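The workshop at Jarkcombe opens at eight, and by half past the kettle has been on twice. The owner has been making and mending kitchen tables there for 17 years. She prefers not to have her name in print, on the grounds that she already has more work than she can get through before August.

She came to it from an office job at Filport, where she handled orders for shop fittings. "I was sending out tables I wouldn't have had in my own house," she says. "They were fine for a café that was going to be refitted in two years. I wanted to know how you made one that lasted."

Her first bench was in a garage with no heating. The present place is a former seed store, rented from a firm called Aguirre, and it is dry enough to keep timber indoors all year. She has made 206 tables so far and keeps a card for each, with the type of wood, the finish and the date it left.

Most of the questions she gets are about finish. People ask for something that will never mark, and she tells them there is no such thing. "You can have a thick varnish that looks perfect until it chips, and then you have to take the whole lot off. Or you can have oil, which marks sooner but you can put it right yourself on a wet afternoon."

She uses oil on nearly everything, two thin coats with a day between them, rubbed back lightly by hand. It leaves the surface fairly matt, and pale woods stay close to their own colour for the first year or so before they start to yellow.
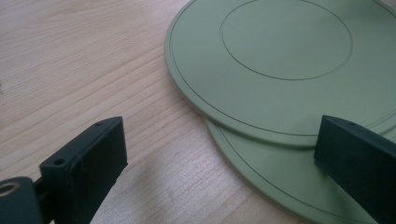

Oil is more trouble than people let on, according to one customer, who has had a table from the workshop for six years and re-oils it every spring. It takes a whole weekend with the family eating off their laps, and the first time the rags were left in a heap until somebody read the warning on the tin. The customer would still choose it again over varnish.

The owner doesn't argue with any of that. Oily rags can heat up and catch fire, and she gives every buyer a sheet about drying them flat outdoors. "I say it when they order and I say it again when they collect – I'd rather be a bore."

Prices are worked out from the hours. A plain table for six takes her 52 hours, and she won't go below that. A smaller design, the Umo, has a fixed top and straight legs and goes together faster, but she only makes it in winter when the bigger orders ease off.

She has been asked to take on an apprentice and is still thinking about it. The room would need a second bench, and the extractor is already struggling. For now she works alone until four, sweeps up, and answers the post at home.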